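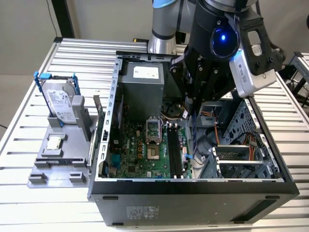
Marisa Carbone asks why anyone would still buy a used office desktop when a new mini PC fits behind the monitor and comes with a warranty. Fair question. I've been buying them for myself and for family for 8 years, so I'll answer in a thread and not in her replies.

Threads > Home Computing > Buying Used

Price first. Companies replace desktops on a schedule, working or not. When a lease ends, a whole floor of them goes to a reseller at the same time and the reseller wants the shelf space back. You're buying at the bottom of the curve. Somebody else paid for the steep part.

Most of them had easy lives. Email, spreadsheets, a browser. They sat under a desk in an air-conditioned room and got turned off at night, or at least went to sleep. A used gaming PC is a different story and I don't buy those.

Where I buy: Ferraro in Stavville, mainly. They're a reseller with a counter in front and you can plug the machine in before you pay. They'll take it back within the month if it dies. Online is cheaper, but by the time you add shipping on something that heavy the gap is small.

What I ask before anything else: is the drive included, is the drive caddy included, and is there a BIOS password set. A missing caddy is an annoyance. A BIOS password on a business machine can be a real problem, and "we don't know it" means I leave it there.

Next, the processor generation. Ignore the "i5" or "i7" sticker on the front. An old i7 can be slower than a newer i3. Get the full model number and look it up. Sellers who only list "Intel Core i5" in the title are usually selling an old one.

Windows 11 has a list of supported processors, and plenty of cheap desktops fall just short of it. If you need Windows, check that before you drive anywhere. If you're going to run Linux it matters a lot less, and those are the machines where the bargains are.

Memory: 8 GB is the least I'd accept for an ordinary person who keeps a lot of tabs open. If it comes with less, price in an extra stick. Used desktop memory is cheap and easy to find, just match the type. DDR3 won't go in a DDR4 slot, it's keyed differently.

Storage: if it has a spinning hard drive, plan on replacing it. An SSD is the one upgrade my parents noticed. I told them I'd changed the memory too and they didn't care.

Power supplies. This is the one that catches people. Many of the big brands use their own size and their own connectors, so the part at the local store may not fit or plug in. Look up the exact model before you count on swapping it. It also limits what graphics card you can add.

Same warning about slim cases. They look nicer on a desk, but you're stuck with low-profile cards and sometimes a laptop-style optical drive. I buy the full tower if there's a choice. Ugly, easy to work on.

Cleaning: do it outdoors, powered off and unplugged. Short bursts of air. Hold the fan blades still with a finger so they don't spin up. I don't use a household vacuum near the board.

Thermal paste: if the cooler has been on for years and the fan runs loud at idle, I'll redo it. Isopropyl alcohol, lint-free cloth, small dab in the middle. If it's quiet and the temperatures are normal I leave it alone. Not everything needs a project.

If you ever lift the processor itself, go slow. On the Intel sockets in most of these machines the pins are in the socket and they bend very easily. Look for the notches and the corner triangle, lower it straight down, don't slide it. A bent pin will cost you more than the computer did.

Replace the coin cell. It's a CR2032 on nearly all of them. If the clock is wrong every time you unplug the machine, that's your answer. Do it while the case is open and save yourself the second trip under the desk.

Then a memory test overnight, and a fresh install of the operating system. Never keep the install it came with. A reseller image is fine in theory, but I don't know what's on it, and neither do you.

Tibor Oláh replied that his came from Trindine's old offices with somebody's tax folder still on the drive. It happens. Wipe it without reading it. And when you sell yours, wipe it first. Deleting the files and emptying the trash doesn't count.

On power use, Marisa has a point. A mini PC will draw less, and if the thing is on all day the difference adds up over the years. Mine is on in the evening. For a home server that never sleeps I'd do the math with your own electric rate, or go small.

Noise, also her point. A tower with a clean fan is quiet but not silent. If it's going in a bedroom, listen to it first.

What I have now: 3 towers. One is mine, one is at my parents' place, one is for my daughter's homework. Total repairs since we got them: a fan and a keyboard. The keyboard was orange juice.

Dorottya Gál asks about monitors. Same idea, same resellers. Check for dead pixels with a plain white screen and then a plain black one. Check what ports it has. I've had to buy 2 DisplayPort adapters I could have avoided by looking at the back of the thing in the store.

When would I buy new? If you edit video, if you need a warranty for work, or if you don't want to open a case and don't know anyone who does. Fanni Kocsis bought new for the last reason and she's happy with it.

For old ones that are beyond saving: take out the drive, keep the memory and the power cord, and bring the rest to electronics recycling. Stavville takes them at the transfer station until 4 p.m. Don't put them out with the trash.

I'll post my Linux install notes in a separate thread, this one's long enough. If you have a model number you're unsure of, put it in the replies and I'll look it up after dinner.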